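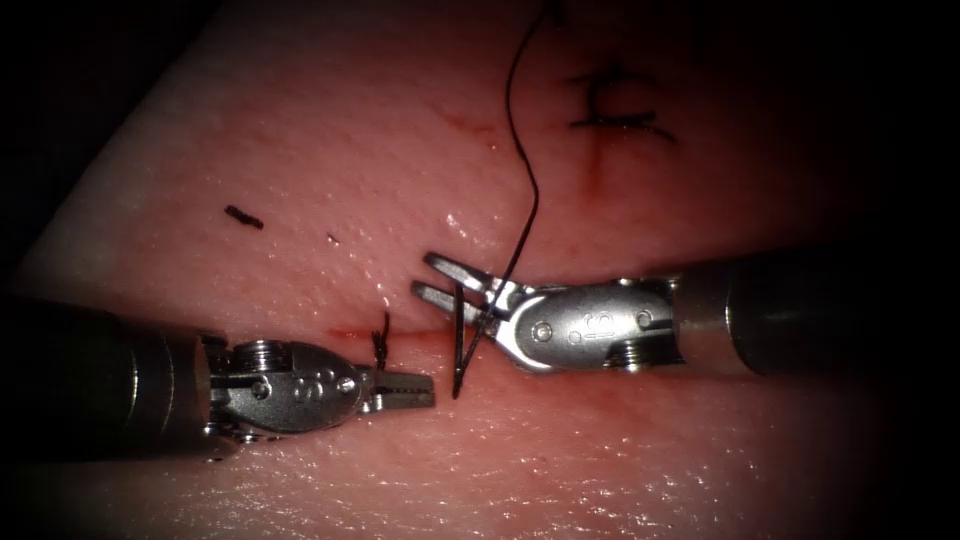
Rommel Aquino
Data collection lead, Nododance

Hello all. A few of you asked what I do all day now that I've stopped teaching, so I've put the kettle on and I'm going to try to answer properly. It may take a few posts, sorry (I was never any good at keeping these short).

1/ We're gathering examples of suturing. A person sits at a console, drives the robot's arms, and puts stitches into a practice pad. We record what the cameras saw and how every joint moved, and the two together make one example. A learning system then studies a great heap of them and tries to work out what the hands ought to do next.

2/ The project is called Pangilinan, and it has been going since May. We had hoped for 2,000 examples by the new year. As of this morning, 21 November 2020, we have 857 that I'd be happy to show anyone, plus a drawer full, so to speak, that I wouldn't.

3/ What counts as one example? We argued over this for weeks! In the end we settled on a single pass: pick up the needle, get it in one side of the cut and out of the other, pull the thread through. Tying the knot is its own example with its own label. Some of our operators tie beautifully and drive the needle like they're parking a van, and the other way round, so it helps to keep them apart.
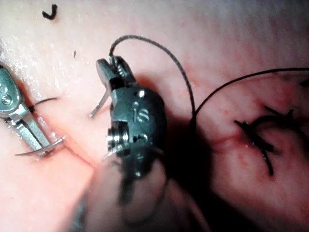

4/ Labelling is where most of my own hours go, and I've grown fonder of it than I expected. I sit with the close camera on one screen and the wide one on the other and mark where each little step starts and stops. The close one is lovely for seeing what the jaws are holding, though an instrument can take up the whole middle of the picture and throw a big shadow over the very spot where two threads come together, and then I go hunting through the other view to find out which is which. Thread is the hardest thing by a mile. It loops up, it comes down somewhere you didn't expect, and black thread in a black shadow is a fine way to spend an afternoon squinting.

5/ We keep the untidy ones, by the way. My friends from the old job are always surprised by this. If somebody misses the grab and has another go, that stays in with a "second attempt" label. A system that has only ever watched perfect stitching has no idea what to do when the needle turns in its grip, and needles do love to turn. We have 362 second attempts so far and I'd gladly take more.

6/ What we do throw out: recordings where the cameras and the arms have drifted out of step, and anything where the operator stopped halfway to answer a question. (That was usually my question. I now have a rule about keeping quiet, and a biscuit fine when I break it.)

7/ The labelling tool is Kodel, which one of our students wrote over the summer and which crashes if you scroll too fast, bless it. The learning side is Olar, and that's somebody else's department. I send them a batch, they send me back a list of complaints, and we get along very nicely. 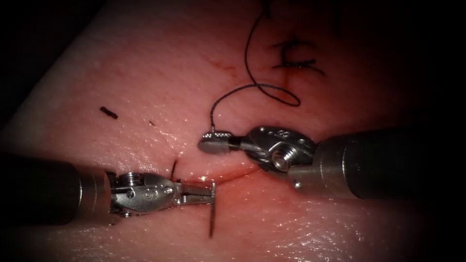 8/ My favourite label at the moment is the one for which side has the needle. It sounds so simple! But it can pass from one instrument to the other and back again several times in a session, and the system has to learn that the job changes when it does. With the needle in the left jaws and the thread up at the tip of the right, as they are here, you'd want quite different movements from when the right has the needle. Our first set of labels only said "needle held", and I had to go back through 42 recordings by hand to put the side in. Two evenings and most of a fruit cake.

9/ Somebody asked whether an old pad with stitches already in it spoils the recording. We don't mind them at all. Earlier knots and little snipped ends give the system something to look past, and a fresh, clean pad every time would make life a bit too easy for it. We do write down when a pad is changed, so that Olar's people can hold a few pads back for testing.

10/ Right, the tea's gone cold and I've got a batch to finish. If you label video for a living and have a good way of marking the moment when a thread goes tight, please do write to me. We're using "first visible pull" and three of us still pick three different moments.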